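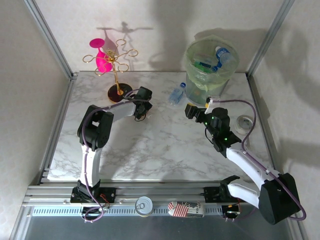 Kekeli Ansah asked after last week's class whether a wine glass should be stored on its rim or on its foot, as the two places she had worked in did it differently and each was sure the other was wrong.

Hidberg College > Food and Drink Service > Year 1 > Handouts > Glassware

Search this site Go

Handout 10: Washing, drying and keeping wine glasses

The short reply to the question is that both ways are in use and both have a drawback. A glass stored on its foot collects dust in the bowl. A glass stored on its rim rests its weight on the thinnest part, and air trapped in the bowl takes on the smell of whatever the shelf is made of or lined with. Hanging the glass by its foot from a rack keeps the weight off the rim and leaves the mouth open to the air. It does need a room free of cooking grease, which rises and settles inside the bowls.

For the practical test, either hanging or standing on the foot will be accepted. Standing on the rim will not, except for short periods on a clean cloth while you are polishing.

1. Parts of the glass

You should be able to name the rim, bowl, stem and foot. Some older books call the foot the base. Most breakages in our own store are at the join between bowl and stem, and they mostly happen during drying, when one hand holds the foot and the other twists the cloth inside the bowl. Hold the bowl itself while you dry the bowl. Dry the foot separately.

2. Washing by hand

Use hot water and very little washing-up liquid. Wash glasses first, before plates or cutlery, and one at a time. Rinse in clean hot water. Lipstick does not always come off in the machine or with a soft brush, so check the rim against the light and rub it with a damp cloth if needed.

Do not put cold water into a glass that has just come out of the machine.

3. Washing by machine

Load the rack so that no glass touches its neighbour. Glasses that touch will chip, and the chips are often too small to see until someone drinks from them. Run a finger lightly round the outside of the rim as you unload, with a cloth over the finger. Any chipped glass goes in the broken glass bin and is written in the book by the sink.

Cloudy glasses have one of two causes. If the cloudiness wipes off with a little white vinegar, it is limescale, and the machine needs salt. If it stays, the surface of the glass is worn and it can't be put right.

4. Choosing a rack

Racks come in three main kinds: those fixed under a shelf, those that stand on a table or bar, and the stacking crates used for moving stock. Look at these points before buying.

- Width of the slot. It must be wider than the stem and narrower than the foot.
- Space between rows. Large red wine glasses need more room than flutes.
- Height. On a standing rack, measure from the hanging point to the table and compare it with your tallest glass.
- Balance. A light rack loaded on one side only can tip. Fill it evenly and empty it evenly.
- Finish. Coloured or plated wire scratches in time. Wipe it with a soft cloth and keep scouring pads away from it.

5. Stock and measures

The training restaurant keeps 400 wine glasses. At the count in March we had lost over 150 in the year, which is too many. Please use the book.

For the written paper, learn the pouring rule: fill to the widest part of the bowl and no higher, unless the glass is lined.

Reading for next time

Dhillon, the chapter on table laying. Leave out the part on decanters, we will come to that after the break. The library copy is on short loan.

Service Skills Office, Hidberg College | Contact us | Copyright Hidberg College | Back to top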